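Chapter 6
Comparing Grippers on Soft Goods

In this chapter
6.1 Why cloth makes such a good test
6.2 Fingers, jaws and pads
6.3 Setting up a fair trial
6.4 Scoring a grasp
6.5 Worked comparison: the Udholm and Woltum finger sets
6.6 From the hand to the arm

Before you start
You should be comfortable with grip force and friction (Chapter 3) and with reading a simple trial log (Chapter 5). Keep an old T-shirt handy. You'll want it by the end of the first section!

6.1 Why cloth makes such a good test

Pick up a coffee mug and put it down again. The mug didn't change. You can measure it, draw it, and plan a grasp on it an hour ahead, and the plan will still be good when you come back. Most of the grippers in Chapter 4 were tested on things like that: blocks, cans, bolts, boxes with square corners.

Now pick up the T-shirt by one sleeve. Its shape depends on where you're holding it, how it was lying before, and what the rest of it is rubbing against. Let go and grab the hem, and you have a completely different object in the air. A shirt has no single "right" pose, and two grasps an inch apart can give results that look nothing alike. For anyone who enjoys comparing hardware, this is wonderful news. A pair of fingers that looks perfect on a block can show you every one of its weak points in a morning of shirts.

The trials in this chapter were done mostly with hand-held grippers. The operator supplies the arm, so to speak, and the gripper supplies the fingers. You can swap one finger set for another, repeat the same grasp, and learn a lot about the fingers before a motor controller ever enters the story.

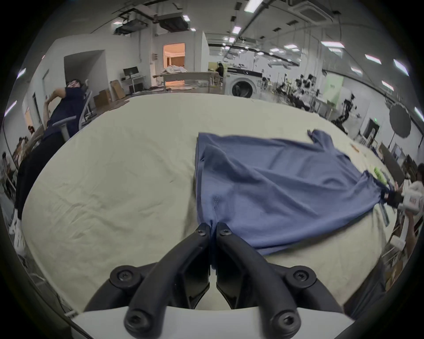 Figure 6.1 Curved, ribbed fingers pinching the hem of a short-sleeved shirt. The other end of the shirt is held by a second operator.

A hem is a friendly place to begin. It's thicker than the cloth around it, so the fingers have a definite edge to close on, and the stitching keeps the layers from sliding over each other. Try it with your own shirt, using only your thumb and one fingertip. Then move two inches up into the plain fabric and try again. Feel how you have to press down and drag a little wrinkle together before you can pinch anything? Every two-fingered gripper has to solve that same problem, and the shape of the fingertip decides how well it does.

We call these two cases the edge grasp and the fold grasp. In an edge grasp, one finger goes under the cloth and one goes over it. In a fold grasp, both fingers land on top and gather material between them. A thin, stiff tip usually does better on edges because it can slide beneath the fabric. A wider tip with some rubbery grip to it often does better on folds. Real laundry asks for both, sometimes within the same second, and so our comparisons always include both.

There is a third case that students tend to forget, the crumpled start. When a shirt has been dropped in a heap, the operator has to choose a target before closing the fingers at all. A raised fold is tempting, but it may belong to a sleeve, the back panel, or two layers at once.
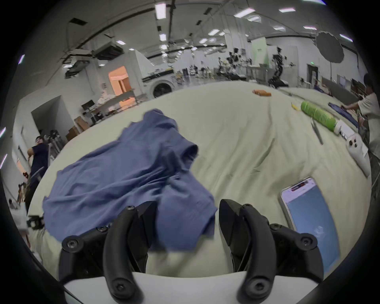 For this reason, our log sheet has a column for the intended target and another for what was really caught. Fill in the first one before the fingers close. It takes a bit of discipline, and it will save you from counting a lucky grab as a good grasp. In the Ji trial set, which you'll work through in Section 6.4, there are 241 logged grasps, and 26 of them caught something other than the intended target while still lifting the cloth. Score those by lift alone and they all pass. Score them by target and the ranking of the finger sets changes.

Two grippers are better than one

Many cloth tasks can't be finished with a single pair of fingers. Spreading, folding and hanging all call for two holding points, and the distance between those points matters as much as the grip itself. Bring them together and the cloth droops. Move them apart and the top edge straightens, until the pull starts to work against your weaker grasp.

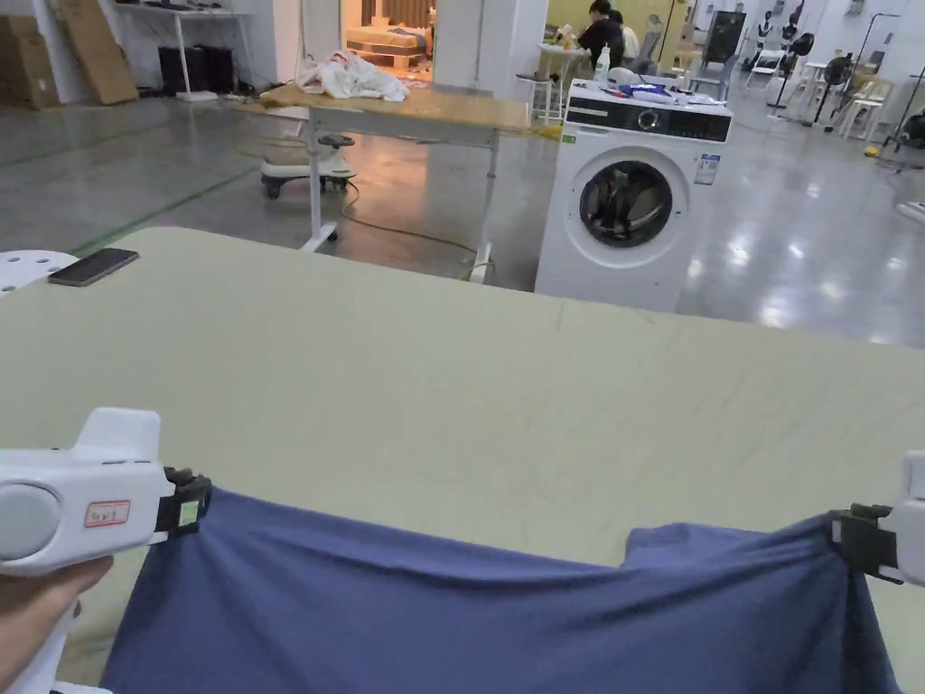

Figure 6.2 A two-point hold. The cloth sags between the jaws, leaving a shallow curve along its top edge.

That curve is a handy thing to watch during a trial, and you don't need a force sensor to do it. If it flattens as the grippers separate, the cloth is being pulled taut. If one corner begins to creep out of its jaw, stop and mark which side moved. The Utia exercise at the end of this chapter uses 113 two-point holds, and slip at one corner is the most common note in the log.

Try it yourself
Lay your shirt flat. Grasp it once at the hem, once at a sleeve opening, and once in the middle of the chest, using thumb and fingertip each time. Write down your intended target, what you caught, and how many layers you held. Then drop the shirt in a heap and repeat. Keep your notes, as you'll score them in Section 6.4.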